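4.3 Looking after the grippers

Our proposal gave maintenance one sentence. The grippers took it personally.

The pair we were issued are hand-held, gray, with black fin-shaped jaws and a marker cube on each mount. The lab calls them Tima and Joda, left and right, names inherited from a previous cohort along with the screwdriver set and most of a hex key. A person squeezes, the jaws close, and the tracking software works out where each hand was from the cubes. All of it depends on the cube staying exactly where it was during calibration.

Joda's did not. In our first block of 50 bathroom recordings, the right-hand track drifted steadily away from the left. We blamed the lighting, then the software, then (for most of an afternoon) Darnell Bellamy, who had written the software. The cause was a mount screw backing out under repeated squeezing. We refitted it with thread locker, re-ran calibration, and apologized to Darnell in writing at his request.

After that we kept to this routine:

Before each session: try to twist each cube by hand. If it moves, stop and recalibrate. Wipe the marker faces with a dry cloth. Check both jaw pads for tears near the root of the fin.

Every 60 recordings: remove the pads, clean out the lint, refit, and confirm that the jaws meet along their full length. Log the result, including when it is boring.

After 900 squeezes: replace the pads whether or not they look tired. Ours looked fine at 900 and one split the next day, so we trust the number.

Pad replacement takes two people the first time and one person after that. The old pad pulls off toward the tip. The new one has to be seated square, or the jaws will pinch at one corner and drop anything soft. We fitted one backward in April and spent an hour admiring how consistently it failed.

The remaining problem is backlash in Tima's trigger, which we measured at 2 mm and have not fixed. The replacement spring is on order.
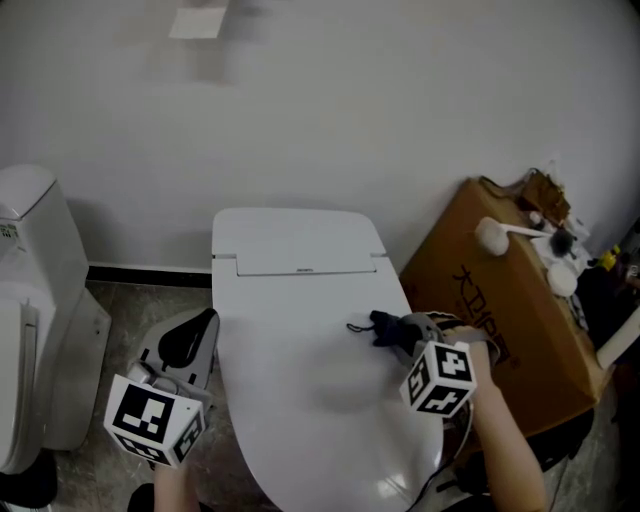 Figure 7. Both grippers in use at the bathroom station, Joda on the toilet lid.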